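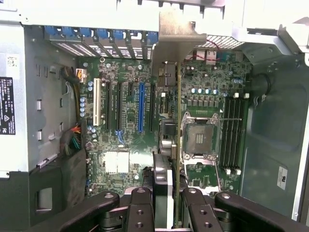 Stirnineo Bench Service: Gallery

Posted Jan 4, 2021 by Darcy Ruddock

Welcome, and thanks for stopping by! Stirnineo is the teardown service we run at Trudwood for schools, offices and refurbishers who have a back room full of old desktops and no spare hands to take them apart. You send us the towers, our robot arm works through them at the bench, and Agathe Rey and her crew sort what comes out. We get asked all the time what the work looks like up close (people tend to imagine something much more like a car factory), so we've put up a view from the wrist camera.

On the bench: a Dell tower with its side open and the gripper down at the board. The CPU socket is empty, and there are four memory slots beside it. There's still a card standing in the middle of the case, and plenty of cable running down past the drive bays, and cable is what we fuss over most when we plan a job, as any of our customers will tell you!

The fingers on our gripper come from Drastimeck, and we've been very happy with them. They're slim enough to reach down between a bracket and a heatsink, and when a set wears out Agathe can swap in a new one over her coffee break.

Our biggest order so far came from Van Damme in October, 300 desktops in all, and we'd love to do more of that size. Smaller lots are every bit as welcome, though. The minimum is 53 machines, pickup can be arranged, and Darcy is glad to talk through a quote.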